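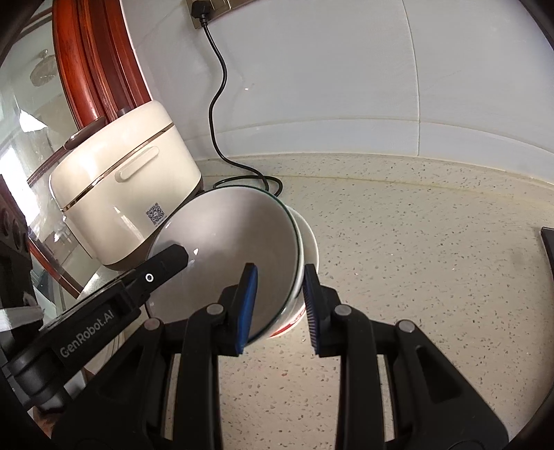
Bowls by the rice cooker.

October 2024
Posted by fen_gauge

Handshakes at internal meetings: is there still a case for them? I moved from the Evstead office of Clerkico to the Tridon site, and the default is different. At Evstead you nodded and sat down. At Tridon everyone shakes hands with everyone, including people they saw the day before. The staff survey had 3,894 replies and nearly 50 per cent ticked "no preference", so it settles nothing. My view is that a greeting should need the agreement of both parties, and an outstretched hand puts the whole cost of refusing on the other person.

lowpass
Disagree. A handshake has a fixed form: known duration, known contact area, clear end. Hugs and shoulder pats have none of that. If you remove the handshake, people improvise, and the improvised version is usually worse.

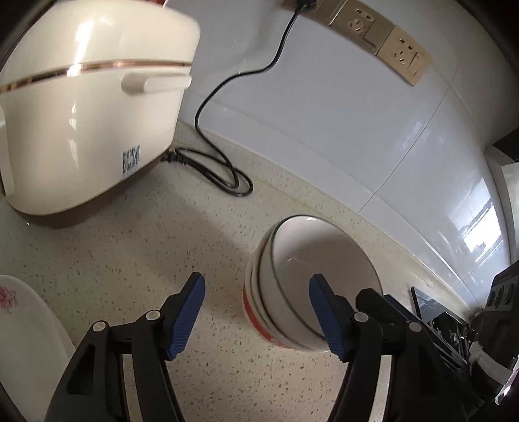 The cost of refusing is also lower than you make out. Keep your right hand occupied with a folder and say good morning first. I have done this for 5 years without comment.

tern_41
Carrying a folder to avoid being touched is a workaround. It doesn't show the default is sound.

lowpass
Fair, but every default needs a workaround for somebody. Bowing at the Furukawa meetings caught out half our side as well. Depth, timing, who goes first.

fen_gauge
Bowing at least works at 2 metres. A mistimed bow has no physical consequence.

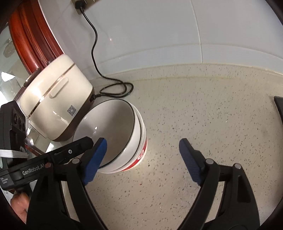

Socket, cable and worktop.

tern_41
Has anyone at Tridon been asked directly? "No preference" on a form may only mean the question was dull.

fen_gauge
Not yet. I'll raise it at the November team meeting, under greetings for new starters. Until then I'll shake hands when offered and not offer first.

lowpass
That is what most people do already.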